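The Drawer of Many Wires

There is a drawer in our house in Piltesville that I have been meaning to write about for years. It sits under the kitchen bench, second from the bottom, and it sticks a little in humid weather, so that you have to lift and pull at once. Every home I've ever visited has a drawer like it. Ours holds the wires.

I don't mean anything grand. I mean phone chargers for phones we no longer own, the lead from a radio that went to the tip in February, speaker wire in three colours, picture wire, bell wire, and a good many lengths of something or other that somebody, at some point, thought might come in handy. My grandfather kept the same sort of collection in biscuit tins out in his shed at Clarnommont, and I suspect I caught the habit from him. He'd straighten a bit of wire between his fingers while he talked to you, and by the time the kettle had boiled he'd have a tidy little coil to put away. I never saw him cut a knot out. He thought it was wasteful, and a bit rude to the wire.

So this winter, with the rain coming in sideways and nothing much on the telly, I tipped the whole drawer out on the table and decided to do it his way. It took me 17 evenings. (My family will tell you it took longer, but they are counting the ones where I only sat down and looked at it.)

The thick leads are easy. They have a shape they want to go back to, and if you let them hang for a minute they'll more or less sort themselves out. It's the thin stuff that tests you. Thin wire remembers every bend it has ever been given, and a loop that looks perfectly innocent will turn out to be threaded through its neighbour in two places. I learned to stop pulling. I learned to find an end first, any end, and to work the loops open with my fingertips until the middle of the muddle was as airy as a bird's nest. Only then would I start feeding the end back through, one loop at a time, following it with my other hand so it couldn't kink.

A plain white surface helps more than you'd think. On our old patterned tablecloth I kept losing my place, and my eyes were sore by 8 o'clock. Against white, a coloured wire is as easy to follow as a road on a map — and if it has markings along it, easier still. 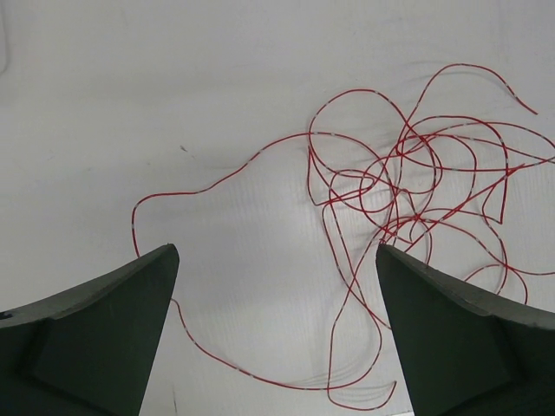
Thin red wire with short pale bands, its loops thickest in one corner of the tangle.

Once a length is free I wind it around my hand, slip it off, and give the last few centimetres a turn or two about the middle. Each coil goes into a paper envelope with the colour and length written on the front. I've borrowed that from a little hardware shop in Pendden, where the fellow behind the counter used to sell picture wire by the metre out of old seed packets. The envelopes stand on their edges in a shoebox, and the shoebox fits the drawer with room left over for the batteries.

I still haven't thrown much away. The phone chargers have gone to the e-waste bin at the library, and good riddance, but the rest of it is in there, coiled and labelled, waiting for a job. Last week I needed a bit of green to tie up the sweet peas and had it in my hand before the back door had swung shut behind me.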